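Two-arm desk tidying: our term project so far (long, sorry!)
Student Projects > Build logs

facundo_alarcon
Posted 2026-03-17

Right, I promised a write-up and I've finally got the bits together. Our project is called Neltus, and the idea is a pair of arms that can tidy a desk without being told where everything is. Pens go in the cup, books go in a neat pile at the back, and anything it doesn't recognise gets left well alone.

We began with the smallest version we could think of, one marker and one cup, both arms parked out to the sides so the head camera gets a clear view of the table.
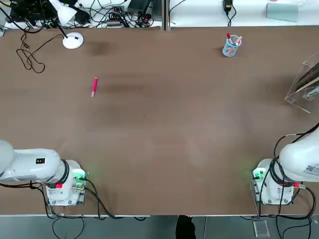

Team Onu, Nillinell College Robotics Club

I'm doing the planning code and the rest of the team are split between vision and grasping. The colour thresholding we started with was hopeless on that brown top (the dark patches kept coming back as objects, once as a "pen" with 80 per cent confidence!) so we moved over to a small trained model. We labelled 924 pictures between us over a very long fortnight and it was worth every minute. It finds the markers beautifully now.

Books are the hard part. A pen you can just pinch, but a book lying flat gives the fingers nothing to get under. At the moment we bring the left hand in from the side, low over the cover, and try to drag the book towards the table edge until there's an overhang to grab.
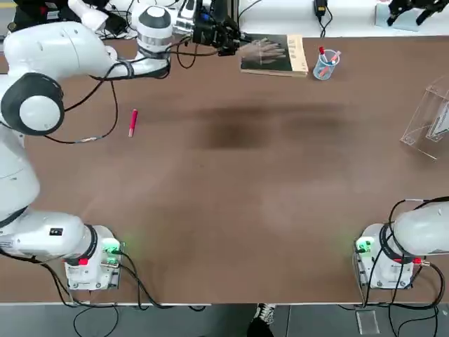
Re: Two-arm desk tidying

pinwheel_tam
Oh I love this. Have you thought about using the second arm as a stop? If the right hand sits still against one side of the book, the left can push into it and tip the cover up a bit. We did something like it with plates last June and it was the best thing in our whole demo.

Also, what are you running for motion planning?

facundo_alarcon
Rukeo, with our own wrapper round it. Good shout on the stop, I'll try it.

grubscrew
Going to disagree with tam, nicely I hope. Two hands near one book means two things that can be in the wrong place, and your planner has to keep the arms from hitting each other as well. I'd stick with dragging and spend the time on making it gentle. What speed are you approaching at?

pinwheel_tam
It's only holding still though! A parked arm is just a wall.

grubscrew
A wall with cables on it :) I've snagged mine more times than I'd like to admit.

facundo_alarcon
You're both making me want to go back to the lab tonight. Speed is slow, we take 800 ms just for the last bit of the approach. On cables, we did put a keep-out zone along the front edge where they come off the bases, and the planner respects it.

The pens are where I'm happiest. We've moved the marker all over the table by hand between tries, angled every way we could think of, and the pick itself is solid.

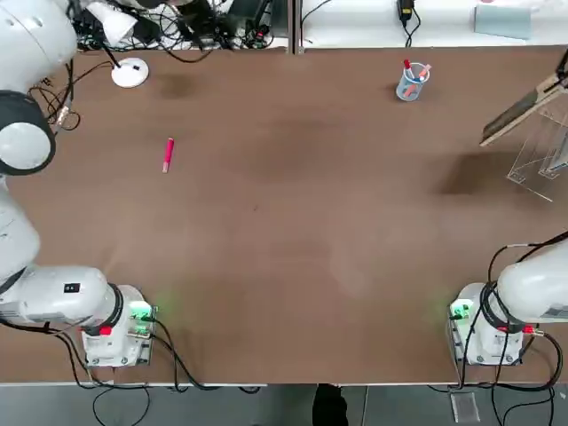
Dropping it into the cup is less solid, I'll admit. When there are already pens leaning in there the new one tends to catch on a cap and hang over the rim. So we're teaching it to look at the cup first and come in on the emptier side. Early days, but the first few tries made the whole room cheer.

moss_and_volts
Lurker here, first-year, and this thread has made my week. Daft question: why not use a wider cup?

facundo_alarcon
Not daft at all! We argued over it. I wanted to keep the cup because real desks have annoying cups on them. Half the team still thinks I'm being stubborn.

grubscrew
You are, but I'm with you on it. Does the clear plastic on the right bother the vision? I've never had any luck with see-through things.

facundo_alarcon
It does a bit. The depth goes strange near the stand, so for now we've simply drawn a box round it in software and nothing is allowed in there. Pen cup gets its own hand-measured position for the same reason, which feels like cheating and I'd like it gone by June.

Here's where the book test starts from at the moment, arms back at the sides:
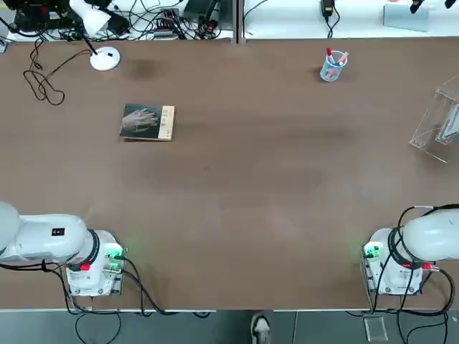 Book test, starting layout. Book on the left, pen cup on the right.

pinwheel_tam
Book nearly square to the table, very civilised. Try it at a horrible angle and report back please.

moss_and_volts
Is the code going up anywhere? I'd love to read the cup part even if it's a mess.

facundo_alarcon
It will, once I've split the planner up. It's one file and it's past 3000 lines, so give me a little while. Tam, horrible angles are next on the list, and I'm trying your wall idea in the same session.

grubscrew
Mind the cables.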